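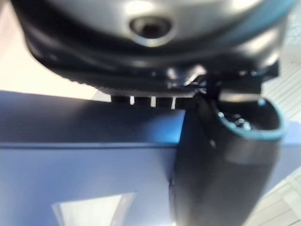 How do you choose a hand for a robot?

Your own hand can hold an egg, open a door and pick up a coin. A robot's hand must do such jobs too, and engineers have many kinds to choose from. Some robot hands have two fingers that close like tongs. We call them grippers. Others have several fingers with joints, almost like yours.

At the Flundotura workshop, Yolanda Soler and her team compare them. They give every hand the same jobs, so that the test is fair. One job is the cabinet door. The team calls it "the Fladov test", after the street where the workshop stands. A good hand must pull the door without scratching it, and it must not let go too early. Every hand gets 37 tries, and all the results go in a table.

Rubber is a big help here. Press your finger on a window and slide it. Do you feel how the skin holds a little? Rubber on a fingertip does the same for a robot. 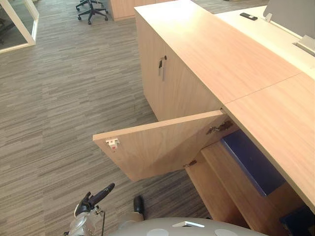

Black rubber fingertips near an open cabinet door.

What about the arm?

A hand is not much use if the arm cannot bring it to the right place. Under a desk there is little room, and the arm must bend at its joints so it does not bump the wood. Cables need care too. If a cable is too short, it pulls when the arm turns. If it is too long, it can catch on something.
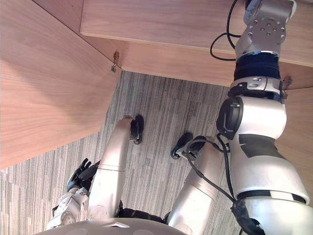
Reaching low: a hand with jointed fingers above the carpet.

Try it at home

Put a sock over your hand and pick up a pencil. Now try with kitchen tongs. Which was easier? Do it again with a grape, and write down your results like Yolanda's team does.

New words
Gripper: a robot hand made for holding things.
Joint: a place where an arm or a finger can bend.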